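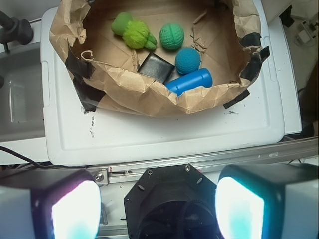

What usually goes wrong when a robot arm picks things out of a soft container?

Most often the arm catches the container or its own cables. Missing the object is the easier problem, and it does much less damage.

I heard that several times at the Cevcombe open day on February 21, 2025. Leka, a small lab, had a bin-picking bench running in the back hall. Dehua Zeng ran the bench and talked visitors through the fault log, which I had not expected to see in public. 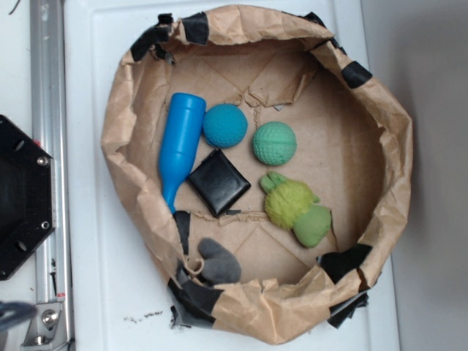
The log had 102 entries. The largest group was filed under "container contact," meaning a fingertip had pushed into the wall or the floor of the bin. Paper folds and tears under that kind of load, and the depth reading gets worse once the surface is no longer flat. Zeng's fix so far is a lower force limit and a slower last inch of travel.

The next group was cable trouble. A line can sag into the work area when the arm reaches low, and the planner has no idea it is there.

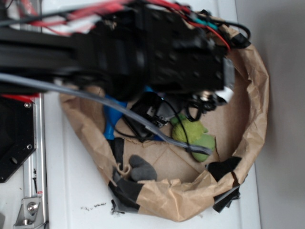 Wenjie Duan, who handles safety for the group, went over the worst case. At entry 815 in the motor log, a joint kept pulling against a snagged cable for 2 seconds before the current limit tripped. Duan thought that was far too long. The limit has been lowered, and the stop button now sits within reach of the operator's chair.

I asked about a stiff plastic bin. Zeng said they have one, and the arm does fine with it, so they learn little from it.
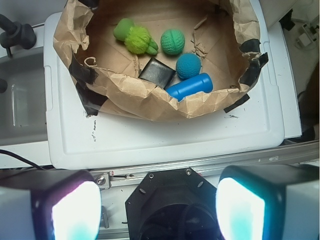

A second visit is planned for March, when they hope to have the cables rerouted. Parking at Cevcombe is free, but the back hall is poorly signed. Go in by the loading door.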